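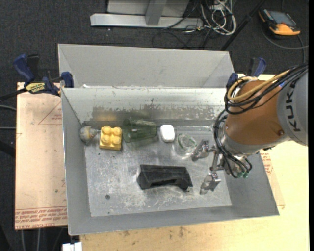

Does a Sorting Guide on the Bin Make People Sort Better?
Student project report, Environmental Studies, Grellport College
17 May 2025

Background

The town of Grellport changed its recycling rules in March. At the same time every household got a printed guide, made by a design firm called Tkachuk, with colored panels for glass, plastic, metal and "everything else." The town's leaflet says that clear guides lead to cleaner recycling. It gives no source for this. I wanted to know if it was true, or if it was just the kind of thing that gets printed on leaflets.

I should say that I went in doubtful. My own household had the guide taped to the fridge for weeks and we still argued about yogurt cups.

What I did

I picked two apartment buildings on Dernanard Street that share the same pickup day and have the same kind of shared bins. In one building I put a large copy of the guide on the lid of each recycling bin. In the other I left the bins alone. The building managers gave permission for both.

For eight weeks I checked the bins on the evening before pickup. I pulled items from the top layer only, wearing gloves, and wrote down each one as "right bin" or "wrong bin" using the town's own list. In total I logged 846 items. I also put a short survey under doors in both buildings and got 79 back out of 164.

Results

The bins with the guide on the lid did have fewer wrong items in the first two weeks. It was easy to notice without doing any math. After that the gap got smaller, and by the last two weeks I could not tell the buildings apart.

The wrong items were mostly the same few things over and over. Drinking glasses were put in with bottles, even though the town does not take them because they melt at a different temperature. Paper cups with a plastic lining went in with paper. Small plastic toys went in with plastic packaging. Greasy pizza boxes showed up every single week in both buildings.

When I looked at the guide again with this in mind, I saw that it does not mention drinking glasses at all. The glass panel shows a jar and a wine bottle. A person holding a broken tumbler would look at that panel and reasonably think the tumbler belongs there. Toys are not on the guide either. So for the items people got wrong most often, the guide was no help, and for glass it may have made things worse.

The survey

Most people who answered said they found the guide "useful" or "very useful." I don't trust this much. People who fill out a survey about recycling are probably people who already care about recycling. Also, several of them ticked "very useful" and then wrote in the comments that they had not read it. One person wrote that the guide was useful for killing a wasp.

The question I regret is "Do you sort your trash correctly?" Almost everybody said yes. That does not match what was in the bins, but I can't link any answer to any household, so it only shows that the question was a bad one.

Problems with this project

Two buildings is a very small number. The building with the guide also has more long-term renters, and they may simply know the rules better. I only looked at the top layer, so anything thrown out early in the week was missed. And people saw me doing it. A stranger going through the bins with a clipboard may change behavior more than any sticker, and that could explain the good first two weeks by itself.

I had planned to compare my numbers with the ones from Stosteo, the company that runs the sorting plant, but they only keep totals for the whole town. Their reply was polite and did not answer the question I asked.

What I think it shows

I can't say that guides don't work. I can say that I saw a short improvement which faded, and that the town's claim is stronger than anything I found to back it up. If the guide gets printed again, the glass panel should show a drinking glass with a line through it. I would also want somebody to check the bins before and after, preferably where the residents can't see them doing it.

My raw tally sheets are attached at the back. Week five has a coffee stain over part of the second column, and I left those rows out of the total.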